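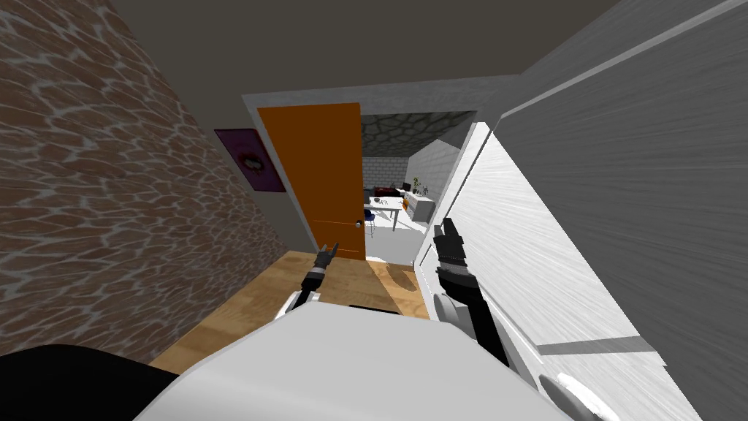 Figure 4-1. Orange door at the end of a narrow hallway.

Section 4. Adjusting the Closing Speed

This section covers speed adjustment of the Rumemus surface-mounted door closer on interior doors. Complete Section 3 (Mounting the Body and Arm) before you begin. Do not adjust a closer that is held on by fewer than four screws.

Tools required: 3 mm hex key (supplied), stopwatch, tape measure, step stool.

4.1 Before adjusting

1. Open the door by hand to 90 degrees and let it go. Note whether it reaches the latch.
2. Check the hinges for play. Tighten loose hinge screws first. A sagging door cannot be corrected at the closer.
3. Remove the plastic cover from the closer body. Two valves are on the end face, marked S (sweep) and L (latch).
4. Confirm that the arm is set for the correct hand of door. See the table in Section 2.

CAUTION: Never back a valve out past the face of the body. The fluid is under pressure, and a closer that has lost fluid cannot be refilled.

4.2 Sweep speed

Sweep speed controls the door from fully open down to the last few inches.

1. Turn valve S clockwise to slow the door, counterclockwise to speed it up. Move it no more than one-eighth turn at a time.
2. Open the door to 90 degrees, release it, and time the swing to the start of the latch range.
3. Repeat until the sweep takes between five and seven seconds.
4. Cycle the door ten times and check the time again. Fluid moves slowly through a new valve, and the first reading is often short.
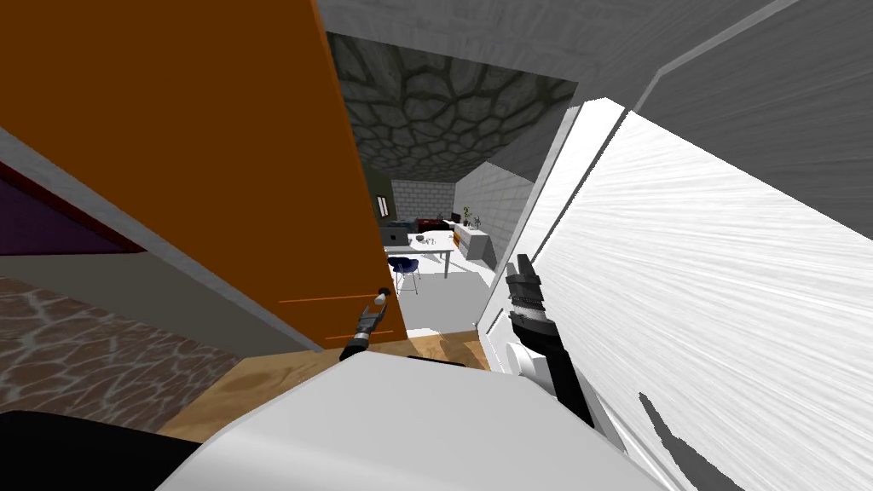

Ghanem, on the Burkham installers' board, disagrees with the order above and sets the latch valve first, on the grounds that a door that slams at the end makes every sweep reading hard to judge. Either order is acceptable. If you start with the latch, return to it after the sweep is set – the two valves affect each other slightly.

4.3 Latch speed

1. Open the door about a foot and release it.
2. Turn valve L in one-eighth turns until the door closes firmly without a bang.
3. If the door stops short of the strike, check for a rubbing seal or a misaligned strike plate before increasing the speed.

NOTE: Hallways with a return air grille can hold a door off its latch while the fan is running. Test with the fan on and again with it off.

4.4 Spring power

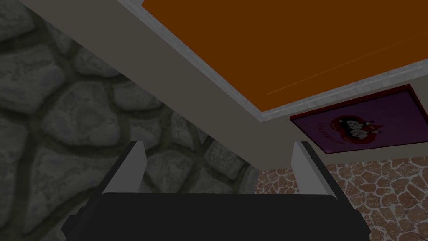 Spring power is set at the factory to size 3 and suits most interior doors. To increase it, turn the adjusting nut at the spring end clockwise, up to six full turns. Reset both valves after any change to spring power.

4.5 Service

Recheck both speeds after the first 2,000 cycles, and again each October where the building is heated in winter. Wipe the arm joints clean and apply one drop of light machine oil to each. Do not oil the valves.

Replacement arms are ordered from Hallodlow under part number 304. The cover is part number 123.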